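Getting limescale off a bathroom tap without ruining the finish?

Asked in Home and Cleaning

We moved in September to a hard water area and the basin tap already has a white crust round the base and the spout. The tap is a Dramen mixer, chrome as far as I can tell. I have tried washing-up liquid and a lot of rubbing, which did nothing. A neighbour says use vinegar, but the leaflet that came with it says no acids. Is vinegar really that bad? I don't want to pay for a new tap.

3 answers

Answer 1 (accepted)

Vinegar is fine on sound chrome if you keep the time short. The leaflet says no acids because people leave it on overnight, and on brass or a coloured finish that can mark it for good. Check first that it is chrome all over. If there are any chips or bare patches, stop there.

Mix 500 ml of white vinegar with the same amount of warm water. Soak some kitchen roll, wrap it round the base and leave it for 10 minutes, no more. Take it off, wipe with a damp sponge, rinse well and dry with a cloth. If there is still crust, do it again the next day. Mine took 2 goes.

Don't use the green scouring side of a sponge. A plain soft one is enough, and stand it on a dish afterwards so it can drain. 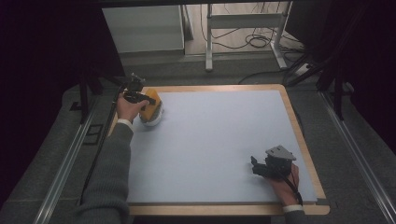 Cárdenas, Feb 7, 2021

Adding to my answer as a few people have asked about the spout. Unscrew the little mesh part at the end (the aerator) and put it in a cup of the same mix. An old toothbrush gets the rest out. Put the plug in before you start – the washer is tiny and it will go down the hole.

If you have a marble or other natural stone basin, keep vinegar off it completely. It eats into the surface and you can't wipe that off.

37 people found this helpful

Answer 2

I use Zamitz gel, the one for taps. It costs more than vinegar but doesn't run everywhere. Read the back of the bottle, and open a window. I do ours every couple of weeks now and it never gets to the crust stage.

Answer 3

Just get a water softener. We had one put in and it was about 90 minutes' work for the plumber.

Comment from the asker: Thanks all. It is chrome, I checked. Did the kitchen roll thing and most of it has gone, only a bit left at the back where I can't reach. A softener is out as we rent.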